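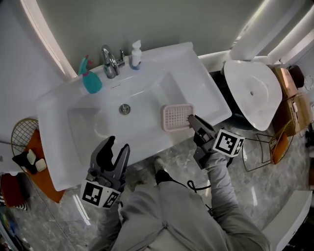
A bathroom sink with a spray bottle, a soap dish and a pump dispenser.

Print this story | E-mail this story

Water savings claim leaves plenty of questions

11 August 2020

Umgate says its households have learned to use less water. The town may want to hold off on the party.

A report released by the town's water office credits a July awareness drive with a 7 percent drop in home water use. The drive, put together by the consulting firm Mindard, asked people to turn off the tap while brushing their teeth and to fix drips as soon as they noticed them. It cost $220,000, most of it spent on mailers and radio spots.

Babita Bhatia, who manages the water office, called the result "proof that small habits add up."

Maybe so. But the figure does not come from the town's meters. It comes from a survey of 300 households, who were asked by phone whether they were using more water, less water or the same amount as before. Those answers were then turned into gallons with a formula supplied by Mindard, the same firm that was paid to run the drive. The formula is not printed in the report, and a request for it had not been answered by press time.

Hugo Chevalier, who taught statistics at the high school for many years and now sits on the town's budget panel, said he would have marked the work down.

"You call people up right after you've mailed them a card telling them to save water, and you ask if they're saving water," he said. "What do you think they're going to say?"

There is also the matter of the weather. July was wet this year, and a wet month means fewer sprinklers and fewer garden hoses. The report gives the rain one sentence, on its second-to-last page, and says any effect was "likely minor." It does not say how that was worked out.

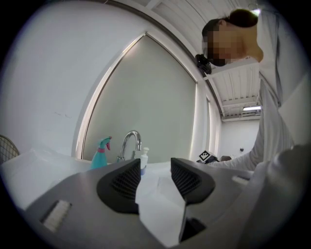
Real numbers do exist. Jindata, which handles billing for the town, reads every home meter once a month and has the July readings in hand. Diarmuid Corrigan, an account manager there, confirmed that the company could pull totals for the whole town, and said it had not been asked to.

Bhatia said the survey was chosen for speed and that meter figures would be looked at "down the road." She would not give a date. She also said critics were missing the point of the drive, which was to get families talking about water at home.

That is a softer goal than the one the council was given in the spring, when it was told the drive would pay for itself in 3 years through lower pumping costs. Councilman Cillian Kavanagh voted for the money then. He now says he wants to see the meter totals before he votes for any more.

"I'd like it to be true," Kavanagh said. "I'm just not ready to bank on it."

Mindard has already sent in a proposal for a second round, with a larger budget and a new set of mailers. The council is due to take it up at its next meeting. The agenda does not list the meter readings.

Print this story | E-mail this story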